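3.2 Night watches at Trerkberg

The town watch of Trerkberg was paid by the council and not by the bishop. Its rolls list 26 men for the north gate and 20 for the river gate. Pirihi reads these numbers as a sign of fear of revolt, but the rolls do not give any motive. 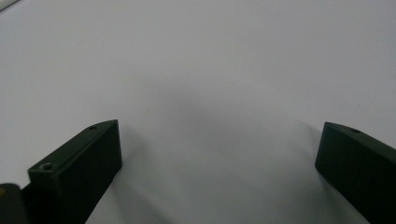
Figure 4. Pale surface with shadow.

Payment was made in grain until the council sold its barns. After this change the men received coin, and many left the service. The border between watch duty and private guard work became as soft as the edge of the gray shadow in Figure 4, and the later rolls do not separate the two.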